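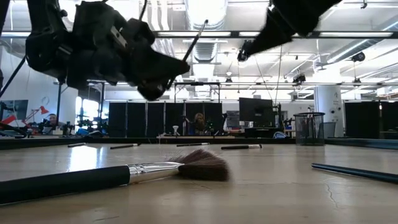 I've had the letter about the Volcombe reunion weekend and I've been going round in circles over whether to stay in my old hall or book somewhere sensible. They're opening up Sullis for anyone from our years who fancies a night or two in a student room, bed linen included, breakfast in the dining hall, and the price is very kind, 22 pounds a night. It has been such a long time since I climbed those stairs! There's also a table in the foyer where we're each asked to bring along one thing that reminds us of our course, and I did theatre design, so I'm taking a fan brush very like the one in the photo, with the long black handle and the silver ferrule and those dark brown bristles all spread out (mine has been through a good deal of scenery paint and doesn't look half as tidy). Anyway, the brush is settled. The bed isn't. Has anyone stayed in halls for one of these weekends, and would you do it again? I'd love to be right there in the middle of it all, but I also have a back that complains about a soft sofa, never mind a student mattress.

kettle_on

Reply from mossybank

Oh do it, do it! I stayed in Sullis last time and I can't tell you how much I enjoyed it. You come down in the morning with your hair all anyhow and there are people you haven't seen since finals queuing for toast, and within two minutes you're talking as though you'd only been away for the Easter holidays. If I'd been at a hotel I'd have missed the best conversations of the whole weekend, which all happened in the corridor kitchen at silly o'clock with somebody's leftover cake. The mattresses are perfectly all right. Mine was firmer than the one at home.

Reply from northgate_lodger

I'm going to be the wet blanket, I'm afraid. I stayed in Sullis as well and I wouldn't go back for a free breakfast and a medal. My room was over the bins, the kitchen went on laughing until well past two in the morning (hello mossybank, I now suspect it was you), and the shower had a push button that gave you water for as long as it takes to find the soap. The next time I booked the guest house at the bottom of the hill and had a lovely weekend. I still saw everybody. I just saw them after a proper night's sleep.

Reply from mossybank

It was almost certainly me and I do apologise! Although in fairness you could have come and had some cake.

Reply from second_floor_back

I can see both sides of this, having done the halls once and a hotel once, and what made the difference was how well I'd packed. You forget how bare a student room is without your own bits and pieces in it. So for what it's worth, kettle_on, if you do go for Sullis, my list would be:

- Your own pillow. The ones provided are thin, and you'll be glad of it in the car as well if you're not the one driving.

- A mug, teabags and a small pot of milk. There's a kettle on each corridor but the cupboards are cleared out before visitors arrive, and the dining hall doesn't open early.

- Flat shoes for the tours. The department open doors are spread right across the campus, and the Noltex building, where most of the workshops and studios moved to, is a fair walk from Sullis and all of it uphill.

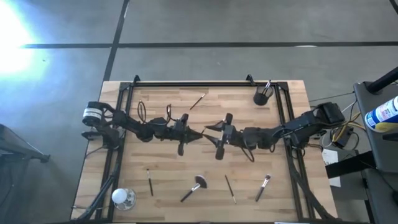
- Earplugs. I'm saying nothing about cake.

- A jumper, even if it's warm. The heating goes off for the summer and the stairwells are like a larder.

- Something small to give to whoever's on the porters' desk. They let me in at 10 at night when I'd left my key card on the bed, and were ever so nice about it.

Reply from kettle_on

What a wonderful list, thank you, I've written the lot on the back of the letter. I'd never have thought of the pillow. northgate_lodger, can I ask whether the guest house gets booked up? And is it the one with the blue door that used to be a bakery, or am I thinking of somewhere else entirely? I remember a bakery somewhere down there because we used to go halves on a loaf.

Reply from northgate_lodger

That's the one, though the door's green now. It does fill up, so ring them rather than waiting on an email. Ask for a room at the back if you can, it looks over the gardens and you can hear the chapel bell, which I found I'd missed terribly. And I should say, in the interests of being fair to Sullis, that I've been told the showers have been done since.

Reply from spanos_choir

Different point of view from somebody who helped with the welcome desk at the last one. There were more than 100 of us at the dinner and I'd say the people who looked happiest were the ones who'd arranged to meet one or two old friends beforehand, wherever they happened to be sleeping. Turning up on your own to a big room can be a bit much, even if you're a chatty sort. We do a quiet get-together in the Spanos room before the dinner, just tea and a sit down, and everybody's welcome whether they sang or not.
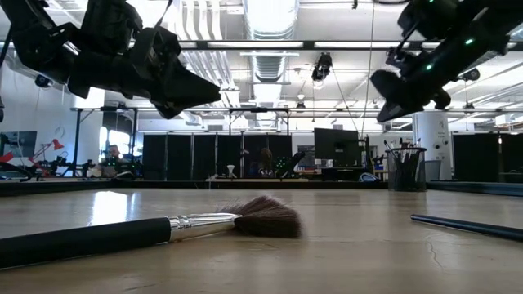 We put it on because a few people told us they'd stood outside the dining hall for ages plucking up the courage to go in, and I thought that was such a shame after coming all that way. So please do come and find us, kettle_on, and bring the brush along to show us before it goes on the table. We've had a geologist's hammer, a very battered French dictionary and a lacrosse stick so far, and I do enjoy hearing the stories behind them.

Reply from second_floor_back

I don't wholly agree about arranging it all beforehand, you know. I went without telling a soul and ended up sitting next to a woman who'd lived directly above me for a whole year. We'd never once spoken, and we now send each other Christmas cards. Had I been busy with my old crowd I don't suppose we'd have got past passing the potatoes. But the tea does sound lovely and I'll be there this time.

Reply from kettle_on

Well, I've decided! One night in Sullis for the dinner and the corridor kitchen, and then one night down the hill to recover from it. I rang the guest house this afternoon and they had a back room left. mossybank, I'll bring a ginger cake. northgate_lodger, I'll save you a slice and carry it down to you in the morning.

Reply from northgate_lodger

You're very good. Second breakfast it is.

Related threads
Does the Volcombe library still let former students in?
Old hall photographs wanted for the Sullis noticeboard
Parking near the Noltex building in July
What did you wear to your reunion dinner?

We use cookies to keep you signed in and to remember which threads you've read. Accept or manage your settings.

Contact the moderators | Forum rules | Copyright Volcombe Old Students' Forum | Back to top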